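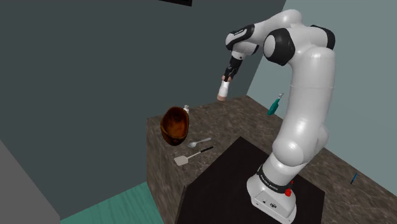
Marble counters: who regrets them?

flanus_kitchen
We're redoing the kitchen and I've got samples propped up everywhere. I want real marble, my husband wants the marble-look quartz from Derkby. Quote came in at $932 more for the real thing, and that's before sealing. Anyone lived with it a few years?

bunting26
Had mine since March of last year and I love it. Yes it etches. A lemon half sat out overnight and there's a ring by the sink now — I stopped seeing it after a week. Cold, smooth, great for pie dough!

oldgrout
I'd never do it again. Red wine, turmeric, you name it. We sealed ours twice a year and it still looked tired. Went with the quartz and I wipe it with dish soap, done.

bunting26
Twice a year with what, though? The cheap spray sealers don't do much. I use the Voller one, $26 a bottle, and water still beads up months later.

oldgrout
Sealer doesn't stop etching, it only slows stains. Different problem.

bunting26
Fair, but you can hone an etch out. You can't fix quartz if you set a hot pan on it.

flanus_kitchen
Ugh, he sets hot pans on everything (brackets included, he'd put one on the dog). What does honing cost?

tilefan209
I paid $167 for one section by the stove. Ask for a honed finish up front, etches hardly show on it.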